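Safe Working Rules for a Two-Arm Folding Cell
Final project report, Applied Automation stream
Prepared by Sandamali Munshi
Submitted 4th August

Background

Our group was asked to write a set of working rules for the two-arm cell in the teaching lab and then follow them ourselves for a full block of work. The cell folds towels and other small cloth items. Before this project the only written guidance was a laminated card by the door, which covered the emergency stop and the lab phone number and left out everything else.

The industrial robot safety standards were our starting point. They are written mainly for factories, and a lot of what they ask for assumes a fence, a locked gate and a trained operator who does the same job every day. A student lab has people coming and going, and the task changes from week to week. We tried to keep the intent of the standards and put it in everyday words.

What we looked at

Three documents were available to us: the arm maker's manual, the lab's general induction notes, and a house guide from Pundent, the firm where I did my work placement. The Pundent guide was the most useful because it is organised by who is doing the job. We borrowed that layout with their permission.

The rules

1. One person is the operator for each session. The operator's name goes in the log before the arms are powered.

2. The operator keeps the stop button within reach at all times. If the operator has to leave, the arms are parked and the power is off.

3. No hands over the bench while the arms are enabled. Cloth is reset only after the operator has called "parked" and a second person has repeated it.

4. Speed is limited to 200 millimetres a second whenever both arms are holding the same piece of cloth.

5. Grip force is set for the thinnest item in the batch. It is not raised in the middle of a session to fix a slipping corner.

6. Both wrist cameras are checked before the first run. If either view is blurred or blocked, the session does not start.

7. Loose sleeves, lanyards and long hair are tied back or tucked in.

8. Any contact between the arms is written up, even if it was light and nothing was damaged.

Rule 3 caused the most discussion. Some of the group felt that calling and repeating was slow, and for the first few sessions it was. I argued for keeping it. Straightening a towel is such an ordinary thing to do that you reach for it without thinking, and that is the moment when a fixed habit is worth having.

Rule 4 came from the cloth as much as from the people. When one gripper pulls and the other has not let go, the towel goes tight between them and the load jumps. Lower speed gives the operator time to see it coming.

Following the rules

We logged 1,230 folding attempts under these rules. Each entry has the operator, the item, the grip setting and a line for comments. The comments line was poorly used at first. People wrote "ok" or left it blank. We changed the heading to "What did you have to fix?" and the entries got longer.

There were two light contacts between the arms, both during a handover from one gripper to the other. In each case the operator stopped the arms and filled in the form. Neither would have been recorded under the old card. After the second one we added a note to rule 8 saying that the gripper fingers must be looked over for chips before the next run – a rough edge can catch the loops on terry cloth.

The camera check in rule 6 was skipped more often than any other step. It was at the bottom of the start-up sheet, after the part where the arms are already moving. We shifted it to the top.

Limits of the work

All of the operators were students from our own course, so we can't say how the rules would read to a visitor. We also only worked with small items. A bath sheet or a bed sheet would hang well past the bench and would need its own rule about where people may stand.

We did not measure contact force. The lab has no gauge for it, and the one we asked to borrow will not be free until December. The speed limit in rule 4 is therefore a cautious choice and should be tested properly by the next group.

Recommendations

The rules should replace the card by the door, and the log should be kept on paper beside the cell. The next group should review rule 5 first, as mixed batches of thick and thin cloth were awkward to set up under it. A copy of the log and the blank forms is in the project folder, along with the revised start-up sheet.
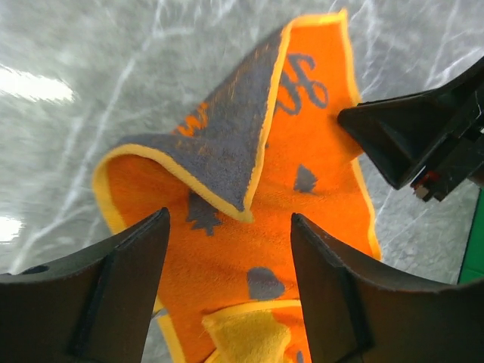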